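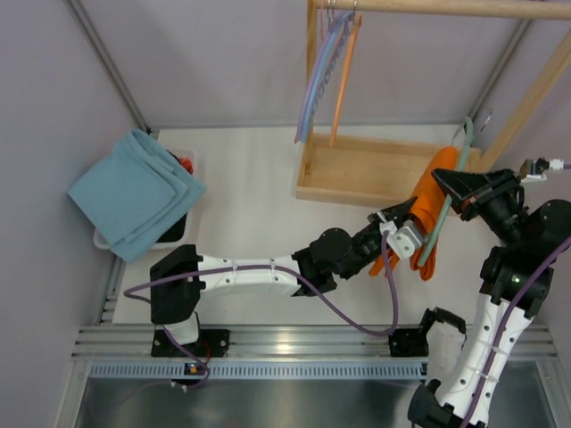 Notes on failure labeling in the hanger task

Posted in June. Filed under: manipulation, data, Pirwood cell

The Pirwood cell has been committed to a single task for the past 8 weeks: placing a garment on a hanger with two arms and returning the hanger to the rack. This post records a change in how the demonstrations are labeled, and the effect of that change on the trained policy.

Until this spring, every demonstration received one label, success or failure, assigned at the end of the episode. The practice was inherited from the Dunora stacking work, where it served well. Stacked blocks either stand or fall. Cloth is less cooperative. An episode may go wrong early, with one shoulder of the garment slipping behind the hanger, and still finish with something hanging from the rod. Under the old scheme such an episode counted as a success, and the policy learned the slip along with everything else.

The revised scheme divides each episode into 3 phases: grasp, insertion, and return. An annotator marks each phase separately and may discard one phase while keeping the others. The full set of 684 demonstrations was relabeled in this manner. No new demonstrations were collected, and the network, training schedule, and camera placement were left as they were.

Most of the discarded material came from insertion. This was expected. During insertion the two grippers work close together, the cloth hides much of the hanger from the overhead view, and the operator often makes small corrections that have no clear purpose when replayed. Removing these segments shortened the training set considerably, and there was some concern that too little insertion data would remain.

The concern was not borne out. Over 35 evaluation trials, the relabeled policy attempted fewer blind corrections and released the cloth earlier when a grasp was poor. The grasp phase was essentially unchanged. The return phase remains weak, particularly when other hangers already occupy the rod, and relabeling did nothing to improve it.

Two limitations should be stated. All labels were assigned by a single annotator, the present author, so agreement between annotators is unknown. The trials also used garments already present in the training data.

The labeling tool is a modified version of Bromano. The changes will be merged once the phase markers can be exported in the older format, which the Ghorbani scripts still require.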